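Packing desk gallery – sorting boxes and wrap

Posted 2 Aug 2025 by Tatiana Charvát

This page belongs to the packing room section of the Trnka site. Trnka is a small mail-order shop in Stonddale. We sell secondhand and end-of-line household things, craft supplies and some gift sets, and nearly all of it leaves the building in a box that has been used before. People who order from us ask about the boxes fairly often. They want to know why the parcel has another company's printing on it, or why the wrap inside is a bit yellow, or whether they can send their own boxes back to us. The gallery covers the part of the work that happens at the desk, with notes on how we do it. The notes are longer than usual for a gallery page. If you only want the pictures, scroll down.

The room

The packing room is at the back of the shop. It was an office when we took the lease, and a good part of the office furniture stayed. There is a desk, there is shelving with square cubbies, and the rest of the space has gone to cardboard. We thought about buying a proper packing bench, the tall kind you stand at. Bořivoj Zeman priced a few of them and we decided to keep the desk. It has drawers, and you can sit down to it. For small and medium parcels that is enough. Large ones get packed on the floor or on the counter in the shop after closing.

The desk gets set out the same way for each session. Flattened cardboard goes on the left, the basket of wrap goes on the right, and the box being worked on goes in the middle. Left-handed people are welcome to swap it around as long as they put it back. 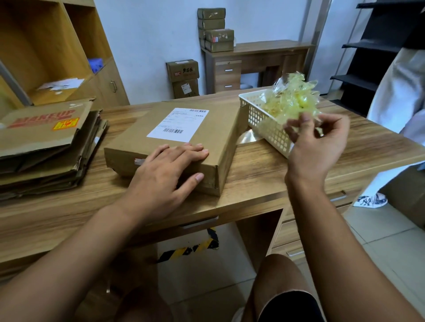

Pulling a sheet of wrap from the basket, with one hand kept on the box.

Where the boxes come from

Most of our boxes come from three kinds of places. The first is our own deliveries. When stock arrives, we empty the carton, check it and put it by for reuse. The second is other shops on the street, who leave theirs by our back door on collection day. The third is customers. If you live near Stonddale you can drop boxes off any time we are open. Please flatten them if you can. If the box is very sturdy and you think flattening will weaken it, leave it as it is and we will find a spot for it.

We are picky about some things. A box that smells of smoke, soap or food goes to recycling. So does one that has been wet, even if it has dried out, as the board goes soft and the bottom can drop out under a load. Scuffs, dents and creases are fine. A crushed corner is fine on a box that will hold towels or yarn, and no good on a box that will hold glass.

Printing on the outside doesn't matter to us. Cartons marked MAKEUP turn up on the desk a lot, and every so often a customer writes in to say they got the wrong order when they saw the red letters on the box. Please open it before you write to us. What's on the outside tells you what the box held once, before it was ours.

Old labels do matter. An old barcode can send a parcel to the wrong place, so any shipping label on a reused box has to come off or be covered completely before a new one goes on. Covering means a blank label or paper tape over the whole thing, edges included. A line through it with a marker is not enough, and we had two parcels come back in July that prove it.

Checking a box before it goes out

Igor Mikuš wrote the check we use now. It takes less than a minute per box once you are used to it.

Look at the bottom seam first. If the old tape is lifting, take it off and tape again, one strip along the seam and one across each end.

Set the box on the desk and press down on the lid with both hands, spread out, first in the middle and then toward the edges. The board should push back. If it gives and stays down, it has lost its strength and should go on the flat pile for use as dividers and padding.

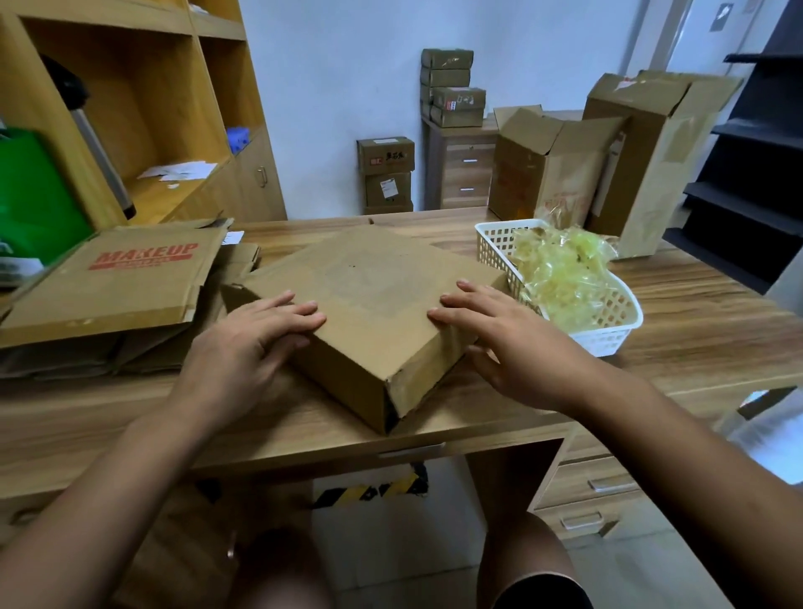

Then turn it and look at the four upright corners. The corners carry most of the weight when parcels are stacked, and a split in one of them can't really be fixed with tape. People try, and we have all done it at the end of a long day. The box might get where it is going, but we would like better odds than that.

Last, run a hand along the flaps. A torn flap can be trimmed or taped down flat if the other three are good. A flap that sticks out will catch on something in the van and tear further.

The flat pile

Anything that fails the check but is clean gets broken down and added to the flat pile. The pile looks rough and it is meant to be used up. We cut dividers from it, line the bottoms of heavier parcels with it, and wrap picture frames in it. Scraps too small for any of that go into the recycling bin.

Try to keep the largest sheets at the bottom. When small pieces end up underneath, the whole pile slides, and it tends to slide off the desk. If it gets so high that it leans, stop adding to it and start a second one on the floor.

The pile is also where paper slips go missing. If you are short a packing slip, look between the sheets before you print a new one.

Plastic wrap

We don't buy plastic wrap. All of it came to us around something else. Jarmila Procházka goes through it when deliveries are unpacked and pulls out whatever is clean and in one piece. That goes into the white basket on the desk, and the extra is kept in open boxes until the basket needs filling.

Some of the wrap is yellowish. It still cushions, and we use it the same way as any other. If you would like a parcel with no plastic in it at all, write "paper only" in the notes when you order. We can do that for everything except lamps and some of the glassware, where we will get in touch with you first.

When you take wrap from the basket, pull from the top and keep a hand on whatever you are packing. The sheets tangle, and one pull can bring half the basket along with it. Crumple the piece loosely before it goes in. Folded flat it does very little.

Fill the gaps at the sides before you fill the top. The lid should close without being forced and the contents should not shift when you tip the box. If you hear anything move, open it up again.

Boxes waiting their turn

The wall end of the desk is for boxes we expect to need soon. Small flat ones get stacked, and the tall ones stand upright behind or beside them. Open boxes can double as storage for wrap, which saves floor space. Miloslav Matoušek would like us to label every stack by size – it's on the list, and until then the rule is that you look before you reach. Please don't pull from the bottom of a stack.

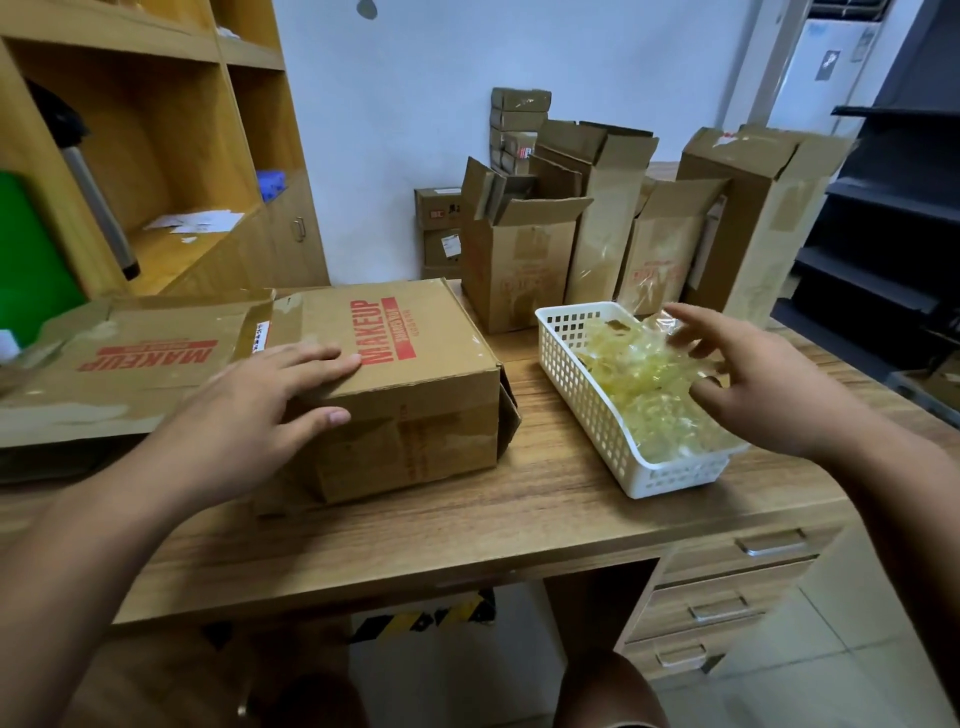
Closed box, basket of wrap, and more cartons along the wall.

Sizes we need

We have plenty of small flat boxes at the moment and can't take more until September. What we run short of is the middle size, the kind that fits a pair of adult boots or a stack of dinner plates. Tall narrow boxes are useful too. We use them for lamps, rolled prints and umbrellas.

We don't need shoeboxes with loose lids, egg cartons, pizza boxes or anything with a plastic coating. Foam peanuts can go to Kirness, the framing shop two doors down, who use them and are happy to have them. Please don't leave them with us in open bags.

Tape

Paper tape on everything that will stand it. It can be recycled together with the box, and it holds well on clean board. On scuffed or dusty board it doesn't always stick, so wipe the surface with a dry cloth first. Press the tape down along its whole length with the side of your hand. If it still lifts, use the clear plastic tape in the top drawer and accept it.

The wide tape dispenser has a new blade. Be careful with it.

At the end of a session

Clear the middle of the desk. Finished parcels go to the shelf by the door with the label facing out. Scissors, markers and tape go back in the drawer. Top up the basket if it is low, and square up the flat pile so the next person can reach across it. Personal things like bags and drink bottles can stay in the cubbies while you work, but take them home with you after. We have a growing collection of bottles.

Questions about an order should go to the shop address and not to the packing room. For box drop-offs, come to the back door during opening hours and knock. If there's no answer, leave them under the awning, out of the rain.

More galleries in this section: Receiving and unpacking. Dividers from scrap board. The shop window in July.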